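Turholm bathhouse to reopen after repairs to spring main

The public bathhouse in Turholm will take bathers again in April, following a winter of work on the pipe that carries mineral water down from the Urel spring. The building has been shut since November, when a drop in pressure left the two main pools without enough water to open safely.

Engineers found that the old main had split in several places under the lower end of the promenade. A length of 2317 feet was replaced, most of it between the pump room and the footbridge. The new pipe follows the old route except for a short section near the tennis courts, where it was moved to avoid the roots of a row of lime trees.

The spring itself was never affected. Water continued to rise at its usual rate through the winter and was let off into the stream below the pump room, as it is every year during the cleaning period. Tests carried out before the new pipe was connected showed no change in the mineral content.

Turholm grew up as a spa in the nineteenth century, when the railroad from Mapplebeck made it an easy day trip. Boarding houses went up along the promenade, and the bathhouse followed, with separate entrances for men and women and a glass-roofed hall where visitors could walk in bad weather. The hall is now the café. Both entrances are still there – the one on the east side is used for deliveries.

At the height of a summer season the town receives up to 1000 visitors a day. Fewer than half of them bathe. The rest come for the gardens, the Saturday-style craft stalls on the promenade and the path that climbs through the woods to the Urel overlook. Hotels stayed open during the closure, but several cut their midwinter rates, and the largest shut its top floor until spring.

Changes for bathers

The warm pool will open at 7 a.m., an hour earlier than before, for people who want to swim before work. The hot pool will open at 9 a.m. as it used to. Tickets will be sold for timed sessions, with a short gap between each so that the changing rooms can be cleaned. Bathers who bought season passes last year will have them extended by the length of the closure and do not need to apply.

The drinking fountain in the pump room has also been repaired. It had been dry for most of the past two years because of a faulty valve. A new tap has been fitted at a lower height, and the stone basin has been cleaned but otherwise left as it was. Drinking the water remains free.

The steam room will stay closed until early summer. Its tiles were lifted so that workers could reach a drain, and replacements in the same shade of green are still on order.

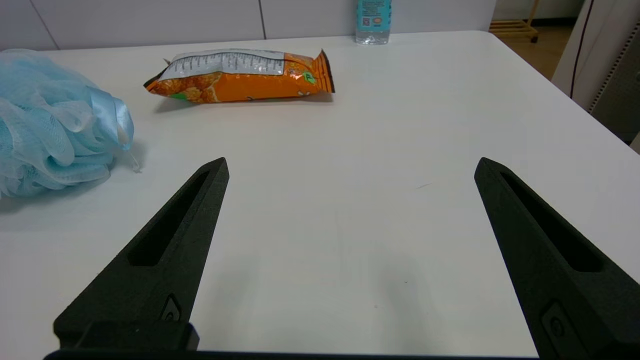 Getting there

Trains from Mapplebeck stop at Turholm every hour during the day. The station is a ten-minute walk from the bathhouse, downhill on the way there. From Stindon there is no direct train, but the bus that runs along the valley will return to its summer timetable when the bathhouse opens, with the last departure from Turholm at 8:40 p.m.

Drivers should use the parking lot behind the gardens. The smaller lot by the footbridge is still being used to store pipe and fencing and will not be available until the end of May. The promenade is open along its full length, although the surface is uneven where the trench was filled, and a final layer of gravel will be put down once the ground has settled.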